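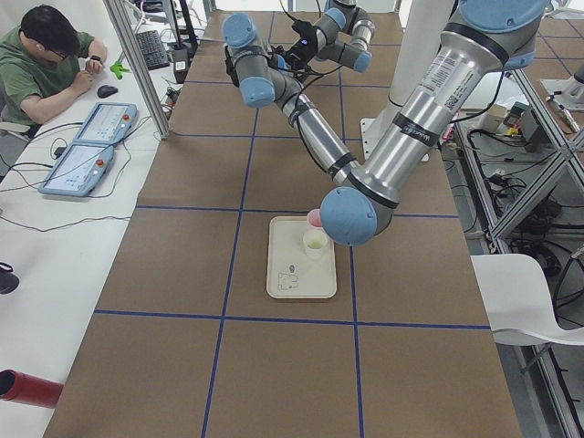 I will defend brown paper on a table to anyone who will listen. Give me a roll of kraft and some blue tape and I'm happy for the whole afternoon! Tablecloths slide, varnish scratches, and a bare top gives your eye nothing to hold on to. Paper just lies there and lets you work.

The tape is the part I love most. Run it lengthwise, run it across, and a long table becomes a set of plots, like a kitchen garden. Dorothy Treloar taught me this at Gustine one April, with 3 rolls of tape and a great deal of patience, and I have never gone back.

A tray inside the squares

Then add a tray. A pale one with a raised edge is best, and little plastic cups look wonderful on it – gray, pink, white, light blue. Colors that would vanish on a busy cloth stand right up against all that brown.
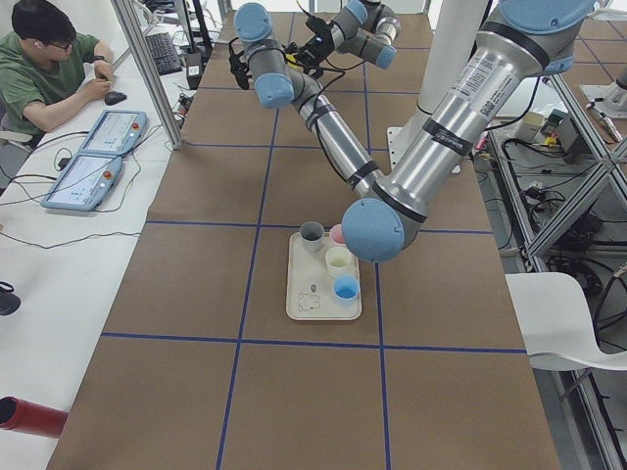 Let the tape get scruffy

Shayne Doolan and I disagree here. Shayne wants every strip pulled up and laid fresh as soon as an edge frays. I say leave it! A nick or a ragged bit along one side does no harm, and the line still reads as a line. Where two strips cross you get that small darker patch of doubled blue, and I would miss it. 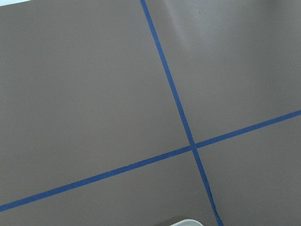
What it costs

Very little. My last roll of paper ran to 200 feet and I still have plenty left – enough to do the long table at Grustetham again whenever Shayne gives in.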